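A thread about moving house, or more exactly about the cardboard, which has now outlasted the moving. 1/

We moved in February. It is not February. There are still 17 boxes in the back bedroom and I have started thinking of it as their room. 2/

The removals firm was called Menorell and they gave us a leaflet. The leaflet said to label every box with the room and the contents. I did this beautifully for the first day. After that it's all "MISC", then "MISC 2", then one that just says "no". 3/ 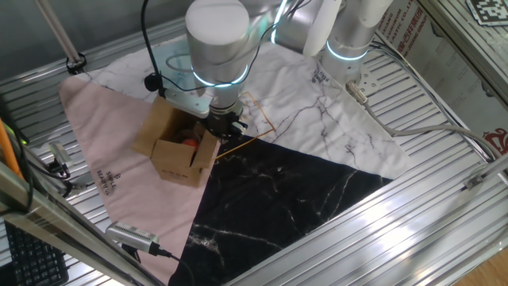

I have opened "no". It was extension leads and a fondue set. I stand by the label. 4/

Boxes, by the way, cost money now. When I was a student you went round the back of the supermarket and came home with as many banana boxes as you could carry, all with that hole in the bottom that your cutlery fell through. 5/

This time we bought a "three-bed family pack" from a website called Dirkusico. We don't have three bedrooms. We don't really have a family. We have a lot of saucepans. 6/

The pack came flat, in a box. I kept that box too, obviously. It's a good box. 7/
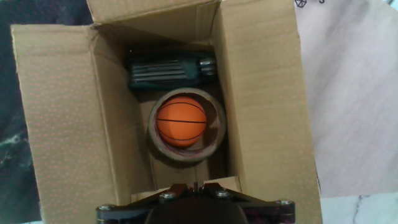 THINGS I HAVE LEARNT, PART ONE: TAPE

Cheap tape splits lengthways and then you spend your evening picking at the roll with a thumbnail like a raccoon. Buy the dear stuff. Buy the noisy dear stuff and apologise to the neighbours. 8/

Also, folding the four flaps over and under each other is a lovely trick and it holds right up to the moment you're on the stairs. 9/

THINGS I HAVE LEARNT, PART TWO: BOOKS

Small boxes for books. Everyone says it. I heard it from my mum, the leaflet and a man in the queue at the tip, and I still put the entire cookery shelf in one the size of a washing machine. It lives in the hall now. We put the post on it. 10/

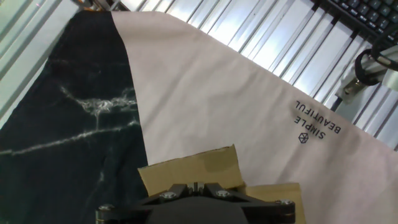

The other half wants the lot flattened and taken to recycling. The council site at Cerngate takes cardboard but you have to book a slot, and the slot is always at a time when decent people are having breakfast. 11/

I said we should keep a few in case we move again. This went down badly. 12/

I did offer them on the local free page. Had 23 messages in an evening, all "is this still available", and I said yes to every one, and then silence, like shouting into a well. 13/

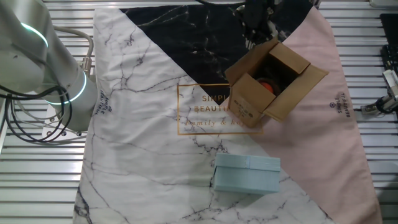
Anyway, progress: I unpacked "MISC 2" last night. Found the tin opener. We had bought another tin opener. 14/

Sixteen to go. Not doing the hall one. 15/15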